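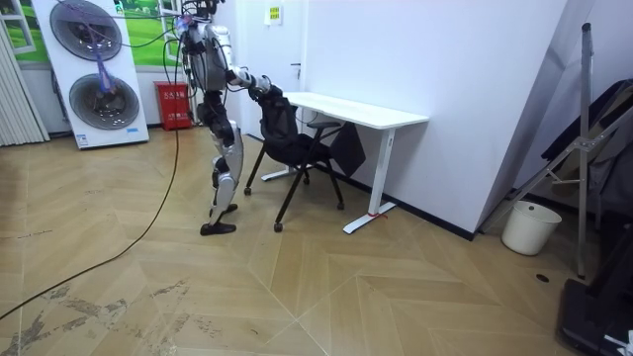

## November 22, 2022

Two days to Thanksgiving and I have finally decided on the bread, after changing my mind so often that I wore myself out. I am going with the long-rise rolls from the Turley cookbook, the ones with the potato water, and if they come out heavy then we will all eat heavy rolls and put plenty of butter on them.

I started the dough last night after supper. The kitchen was cold (I refuse to turn the heat up past suppertime, stubborn as I am) and this morning it had barely moved, so I put the bowl on top of the refrigerator with a towel over it and tried to leave it alone. I am not good at leaving dough alone. I must have lifted that towel every time I passed through, and of course every time I lifted it I let the warm air out, and then I'd feel guilty and pat the side of the bowl as if that would help.

The flour is the Jollow flour from the mill stand, and it drinks more water than what I used to buy. I keep having to learn that over again. I wrote it on a card back in March and taped the card inside the cupboard door, and then I must have taken it down to wipe the door, because all I found today was the tape.

Went out before lunch for the butter and got the Le Goff, the salted one in the gold paper, which is an extravagance, but it's once a year and I do love it so. The store was a zoo. No fresh sage left at all, so it will be the dried, or else whatever is still alive in the pot on the back step. I looked when I got home and there are some leaves under the brown ones that smell just fine when you rub them. I think they'll do!

The oven worries me more than the sage. I had it at 350 for a pan of squash and the back corner scorched while the front sat there pale as anything. I turned the pan halfway through, too. I'll put the rolls on the upper rack and the dressing below and just keep watch.

By four o'clock the dough had come up beautifully, right to the rim, all soft and blistered on top, and I felt as proud as if I had done it myself instead of the yeast. I shaped two pans and slid them into the refrigerator, and baked a few odd ones off for supper. Had mine with soup and then had another with jam. A little more salt next time, but the crumb was lovely, and the whole house still smells of it while I write this.

Tomorrow: pies, cranberries, iron the big tablecloth, find the gravy boat. I believe it's in the high cupboard behind the Plirine dishes. Must remember to set the pans out early on Thanksgiving morning, and to write that flour card again.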